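Bench notebook, handling cell 2
Tuesday, first draft of equipment list for next period

Ceiling is 2,000 for everything that isn't the arm itself. Anything above that goes through purchasing and we lose the quarter. Working from the list we made in December, with the items already ordered struck off.

Fingers. Current set closes fine on boxes and tubes but the tips are too thick to get under a paperback lying flat. Two options: Rissanen thin tips, 141 a pair, or print our own and accept replacing them often. Leaning toward Rissanen for one pair and printing the spares from their outline. Lead time still not confirmed. Ask again before committing.

Wrist camera. Prendarano unit stays. Exposure is acceptable, fine print on covers is not readable at working distance. A longer lens would help with the print and cost us field of view near the fingers, so no change this round. Revisit if label reading becomes a requirement. It isn't one now.

Lighting. One diffuse panel from Nellov, 70. Cheap enough to take without a trial. Mount goes on the existing rail, no new brackets.

Test objects. Line item was zero last time and we ended up using whatever was on the shelf. Want a proper budget here: flat and thick, stiff and floppy, round, clear, tall. Clear tubes in particular, depth has trouble with them. Barniris sells a boxed set but half of it is kitchen items we can get locally for less. Skip the set, buy singly.

Surface. Gridded covering is useful for checking placement by eye. Cloth wrinkles and the lines wander, so it can't be used as a measurement reference. Add one rigid calibration plate to the list, size to be decided after the reach check.

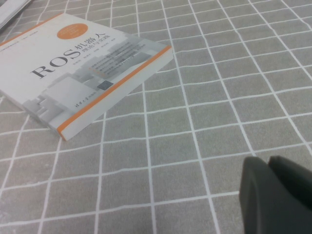
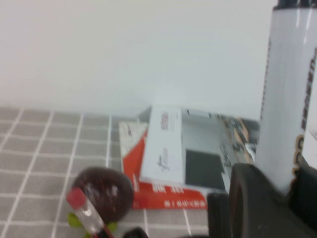 Compute. No purchase. Existing workstation keeps up at the current frame rate. Storage is the tighter constraint, one additional drive, price to be filled in.

Spares. Two wrist cables, connectors on the same order. We were down half a day on the last cable failure and the part was trivial.

Open:
- lead time on thin tips
- plate size
- drive price
- does the lighting panel need its own supply or can it share the rail's

Total not closed until the drive and plate are priced. If it goes over, the calibration plate stays and the second cable moves to the following period.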